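Windlow Residents Forum > Services > Metal drop-off at the Mutside yard

Opened 2020-06-06

mutside_desk
Residents are advised that the Mutside yard will accept household metal under revised terms. Each address may bring 2 loads per month. Painted metal is to be kept apart from bare metal, and all pieces must be free of wood, rubber and glass. Loads over 500 pounds require a booking through the front desk. The weighing fee has been withdrawn.

orchardlane67
Thank you for the notice. May I ask whether the limit of 2 loads applies to renters in shared buildings? Our building has 358 units under one street address. As written, the rule would allow the entire building 2 loads.

mutside_desk
The limit applies to each unit. The wording will be corrected.

Flomen Tenants Group
We appreciate the correction. We do not support the rule on painted metal, however. Most of our members have no means of judging whether a coating is paint or some other finish, and loads have been turned away at the gate on that ground. Staff at the yard are better placed to sort than the public.

gravelroad
I must respectfully disagree with the Tenants Group. Sorting at home takes a few minutes. Sorting at the gate holds up the whole line, and in October the wait reached the main road. If a piece is colored, treat it as painted and move on.

Flomen Tenants Group
That is a fair approach for railings and shelving. It does not help with appliances, where the same item may have both kinds of surface.

mutside_desk
Appliances are handled under a separate schedule and do not need to be sorted. For all other items, colored pieces may go together regardless of shade – red and green need not be separated from each other.

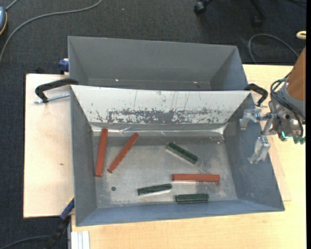
orchardlane67 considers that answer sufficient for railings but asks that it be posted at the gate, as few residents read this forum before loading a car.

gravelroad
Seconded. The present sign still lists the weighing fee.

mutside_desk
The request has been passed to Rashidi Signs, and the new text will include the limit per unit. Booking requests should be sent to the front desk and not posted in this thread.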